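Harkex Kudo 8 Rugged Handset: Product Page and Firmware Notes

Model 555. Unlocked, dual SIM, supplied with the Standov charging cradle.

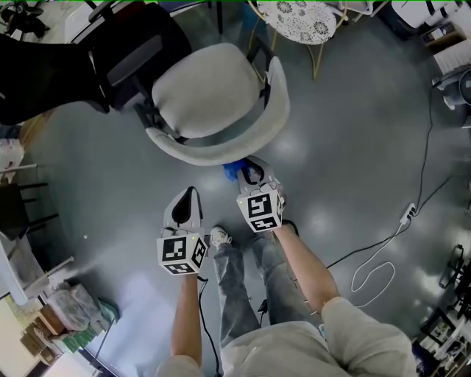 Overview

The Kudo 8 is a handset for warehouse, depot and field use. It runs a lightly modified build of Android with no carrier software. The case is molded in one piece with a screwed back plate, and the battery can be changed by the user. All four side buttons are mechanical and can be operated with gloves on.

The handset replaces the Kudo 7. Cradles and belt clips from the Kudo 7 fit the Kudo 8. Batteries do not. The contacts are in a different position, and a Kudo 7 battery will seat far enough to look correct without making a connection.

Buttons

Left side, top to bottom: Scan, Volume up, Volume down. Right side: Power. The Scan button can be reassigned under Settings > Keys > Scan. Power and the volume buttons cannot be reassigned. If the device is enrolled in a management profile, the Keys menu may be hidden by the administrator.

First start

1. Remove the back plate using the driver supplied. Fit the battery with the label facing out.
2. Replace the plate and tighten the screws until they stop. Do not use a powered driver.
3. Charge in the cradle until the light is solid green.
4. Hold Power until the Harkex logo appears, then release.
5. Choose a language and a network. The setup screens can be skipped and completed later from Settings > Setup.

The first start takes longer than later ones. The logo may disappear and return once during this time. Leave the handset in the cradle until the language screen is shown.

Firmware

Units shipped from February onward carry release 11. Earlier units carry release 8 and should be updated before they are enrolled. Going from 8 to 11 in one step is supported. Going back from 11 to 8 is blocked by the bootloader, and the update package for 8 has been withdrawn from the download page.

To check the installed release, open Settings > About > Firmware. The number is the first group of digits. The letters after it identify the radio version and can be ignored unless support asks for them.

Updating from a card

1. Format a memory card as FAT32. Cards formatted as exFAT are not read in service mode.
2. Copy the update package to the top level of the card. Do not unpack it or rename it.
3. Turn the handset off and insert the card.
4. Hold Volume up and Scan together, then press Power. Release all three when the service menu appears.
5. Move to "Install from card" with Volume down and confirm with Scan.
6. When the menu returns, select "Restart."

Settings and user data are kept. The battery must be at 28 percent or higher or the install option will be grayed out. If the handset is in the cradle, the charge level is still checked.

If the service menu does not appear

The most common cause is pressing Power too early. Hold the other two buttons first. If Android starts as normal, turn the handset off and repeat. On enrolled devices the service menu can be locked by profile, in which case it shows a padlock and a device code. The administrator needs the code to release it.

A message reading "Package not signed" means that the file was damaged in copying or belongs to another model. Download the package again and compare the checksum with the one listed beside it.

Factory reset

A reset from the service menu erases internal storage and all accounts. It does not erase the memory card. After a reset the handset asks for the last account used on it. Remove the account from Settings first if the unit is to be passed to another user.

In the box

Kudo 8 handset
Battery
Standov cradle and power supply
Back plate driver and two spare screws
Printed quick start sheet

The belt clip, the vehicle mount and the multi-bay cradle are sold separately. Holsters made by Chaudhary for the Kudo 7 can be used, but they cover the Scan button.

Service

Repairs are carried out at the Harkex service center. Remove the battery and memory card before sending a unit. Units received with a management profile still active are returned without repair. Screen, button and charging contact faults are covered by the standard warranty. Damage caused by opening the inner case is not.

Related items

Harkex Kudo 8 Spare Battery
Standov Multi-Bay Cradle
Standov Vehicle Mount, Short Arm
Chaudhary Belt Holster for Kudo 7
Harkex Kudo 7 (discontinued): Downloads and Manuals
Back Plate Screw Set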